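The Tindavik garment steamer: two months in, and I'm a convert

I sew curtains, mostly, and the odd dress when a niece gets married. For years I pressed everything with an iron and a damp tea towel, the way my mother did. Then my old iron scorched a silk panel I'd spent a whole evening hemming, and I went looking for something gentler.
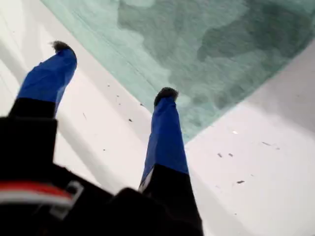 Ikano, 16 March 2024

The Tindavik cost me 97 dollars at Andura, the housewares store by the bus station, and I'd pay it again tomorrow. It heats up before I've finished threading a needle. The tank holds 600 milliliters, enough for a pair of full-length drapes with a bit left over for my blouse! And the steam comes out in a wide, soft cloud - no spitting, no brown drips, at least with the filtered water I use.

Sheers are where I love it most. Polyester voile used to drive me up the wall (too hot and it puckers, too cool and the fold lines just sit there looking at you). Now I hang the panel, hold the head a hand's width away and go slowly from the top down. Keep your free hand on the hem and pull a little. My friend Ye-ji Pyo borrowed it for her organza table runners and kept it so long I had to go over and get it.

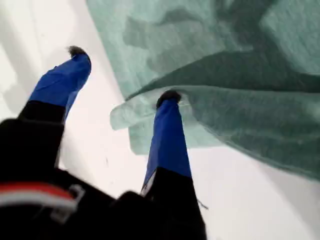 Heavier cloth takes more patience. Linen wants two passes, and for a sharp crease you'll still need an iron, so don't throw yours out. I tried it on a wool coat as well and the nap came up beautifully, all fluffy around the collar again.

A few grumbles. The hose is stiff and likes to twist, the fill cap is fiddly if you have wet fingers, and the little brush that clips on the head pops off if you press hard. The Varela I tried at my sister's has a better brush, but it's noisy and so heavy that my wrist gave up before the second curtain.

If you sew anything light and floaty, go for it. I'm doing the bedroom drapes next, and I'll add a note in June on how the tank is holding up with our hard water.

Şükran Bilgin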